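Curnbridge Allotment and Garden Society — what we talked about in June

I said I'd keep these shorter than last time, so let's see how I get on! We started at 7.15, a bit behind, as Cristóvão was still hunting for the key to the side gate. Rosário was in the chair. Fernanda, Cristóvão, Américo and I were there, and Cristian sent apologies (he's in Arruda until the end of the month, lucky man).

Last month's minutes were agreed with one change: the leeks were Américo's and I'd put them down as Fernanda's. Sorry, both.

Money first. We have £1,341 in the bank, with the Lesum bill for the new hosepipe still to come out. Fernanda thinks we should hold on to most of it for the shed roof and I agree with her, though Cristóvão would love a second water tank by the top plots. We went round this for a good while and settled on getting prices for both — Cristóvão to ring people before we next meet.
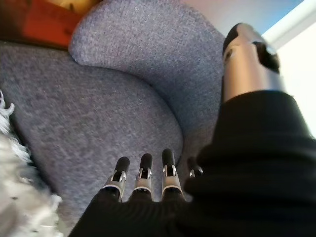

A robotic hand reaching into a grey armchair

Oh, plots. We've got two empty, both at the damp end, and four names on the waiting list. I'll write to the first two this week. Rosário asked if we could offer half plots again, and everyone liked that, so I'll mention it in the letter.

Open day is on a Sunday, as ever, from two o'clock. Fernanda is doing the cakes and would like more tins (with lids, please!). Rosário wants the seed swap under cover this year after all that wind. Cristian has already promised his runner beans by text.

Slugs: long chat, no decision.

Any other business: the compost bays are full again and someone has been putting whole cabbages in. Chop them up, please. Cristóvão will turn the left-hand bay when his back's better.

We finished at 8.50 and locked up.

Contact: the Secretary, Curnbridge Allotment and Garden Society | © Curnbridge Allotment and Garden Society | Back to top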